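Looking after rope-tuned hand drums at home

Most problems with goatskin drum heads come from humidity swings and from storing the drum at full tension. These notes cover natural skin heads on wooden shells, in the sizes used for community percussion classes. Synthetic heads need none of this.

Humidity

Keep the drum in a room that stays fairly even through the day. A hallway cupboard on an inside wall is usually better than a garage or a sunroom. In January a closed car will dry a skin enough to split it at the rim, so take the drum in with you even for a short stop. A cheap hygrometer clipped inside the bag will tell you more than the tone of the head does.

Tension

Slacken the last row of diamonds if the drum won't be played for 2 weeks or more. Work in opposite pairs, never straight around the rim. When bringing it back up, stop halfway and leave it overnight. A rope that slips at the knot should be re-tied with a fresh end, melted and rolled while soft.

Cleaning the head

Use a dry, soft-bristled brush, working from the centre outward. Sweat marks can be lifted with a barely damp cotton cloth. Don't use leather conditioner. It softens the skin, deadens the slap tone and can't be removed afterwards.
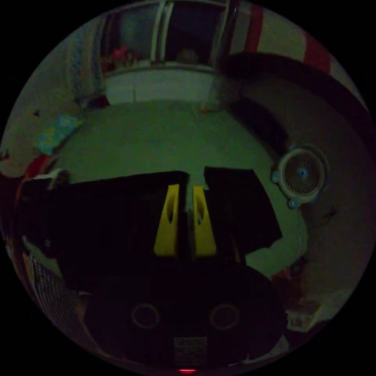
Shell finish is a separate job from the head. Sand along the grain with 3,000 grit on a cork block, wipe off the dust and apply a thin coat of oil by hand. Mask the skin and rings first. Do the work over a pale floor, like the greenish-white one in the photo, where oil drips and dark sanding dust show up before they are walked through the house. Let the first coat cure fully before adding a second, and lay used rags flat outdoors to dry, as bunched oily rags can self-heat.

Rattles and buzzes

Check the rings first. A buzz that follows the tone around the rim is normally a loose ring wrap. A buzz on bass notes only is more often a hairline crack in the shell. Tap along the grain with a knuckle and listen for a dull spot. Fine cracks can be filled with thin wood glue and held with a strap clamp until set. Cracks that reach the bearing edge should go to a repairer.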